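Notebook, Saturday, late shift

Writing this up before I go home or I'll forget which half of it I meant.

So the question from the Hondley lot (again!) was whether our policy can tidy a worktop yet. They want a yes or a no for their April newsletter and I keep giving them a paragraph, which they keep cutting. I thought I'd spend the day on the sim kitchen and see if I could get it down to a sentence. I can't, but I have got a better paragraph.

Set-up for anyone picking this up on Monday: same Zusby build as before, same gripper model, default friction. I did not touch the contact settings, Higinio, I promise. I ran 360 episodes before lunch with the short instruction ("put the cup on the base") and then a longer set of 1668 with Mayuree's reworded instructions, which is where the day went. The planned number was 2000 for each but the short set was boring me and the long one fell over when the disk filled up. Must move the old logs off that disk. Must also stop writing that here and do it.

The word "cup" is the whole story of the morning. If you say "cup" in this kitchen you have given the arm two perfectly good answers, and a person would know straight away which one you meant, because nobody's coffee goes in a trophy. Our policy has no such prejudice. It dithers. The wrist turns a little one way, then a little the other, and by the time it has made up its mind the time limit is nearly gone.
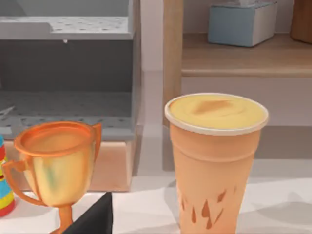 Two cups, one gripper finger. The foamy one is the one I wanted.

Mayuree says this is a language problem and Higinio says it's a data problem, and I think they've been having that argument since before I joined. My own view, for what a Saturday view is worth, is that it's a chores problem. Household instructions are sloppy because people share a kitchen and know what's in it. "Pop that over there" is a complete sentence at my mum's house. I don't see us getting people to say "the tapered orange cup with the drip pattern, please" before they've had breakfast, so the machine is going to have to learn to guess, or else ask. Asking would be fine by me! I'd much rather be asked than watch it dither.

Reworded instructions did help. "Drink cup" instead of "cup" and the dithering mostly goes away. I haven't done the proper tally so I'm not putting a percentage down – last time I did that it ended up on a slide at Ilten with my name under it.

Then the lift itself, which is a different sort of trouble. It goes in low and a bit late, so the fingers close near the bottom where the cup is narrower, and a tall thing held near the bottom wants to lean. In sim the foam is a solid lump and stays put whatever you do to it. In a real kitchen that's a mop job. I'd like a score that punishes tilt on anything with a drink in it, even though the drink in here can't spill. Mayuree thinks we could just log the angle of the rim and set a limit afterwards, which sounds like ten minutes' work and so will take a week.

Things that are properly good now, because I do moan in these pages: reaching over the white surface without scraping it, stopping when it's told to, and not clouting the wooden posts. The posts were a nightmare on the old build. I watched a long run of episodes with my tea after lunch and it kept clear every single time, quite gracefully too. I was oddly proud.

Afternoon was drawers and shelf. I wanted the dull office-ish jobs as well as the kitchen ones, because Ansah (the people with the packing benches, we had them round before Easter) don't care about coffee. They care about small things going back where they live and drawers being shut.

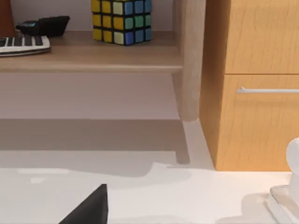

Drawers first. A bar handle is about the kindest thing you can give a gripper, and it still manages to come at it from too high and close on air. When it does get hold, the pull is lovely and straight. Pushing shut is easier and it knows it – a couple of times it was told to open and went for a shove instead, I suppose because shoving has always paid well. Higinio is going to check how many closing demos there are against opening ones. I bet him a packet of biscuits it's lopsided.

Shelf next. Putting the cube back is fine if there's a clear space for it. Putting it back beside the calculator is a lot less fine, because the hand is wider than the gap and the policy hasn't really got a notion of its own knuckles. It would rather nudge the neighbours along and call it tidy. To be fair, so would I. But for a packing bench that's a fail, and I've marked it as one.

So, for Hondley: it can do one thing at a time on a worktop if the worktop is roomy and you choose your nouns carefully. It can't yet be left alone with a kitchen. They'll print the first bit.

To do:
Rerun the long set to the full 2000 once there's disk space.
Rim angle logging (Mayuree, whenever).
Demo count, open against closed (Higinio, biscuits pending).
Try "mug" as the instruction and see what it goes for.
Ask Ansah how wide their narrowest shelf gap is, I wrote it on my hand and washed it off.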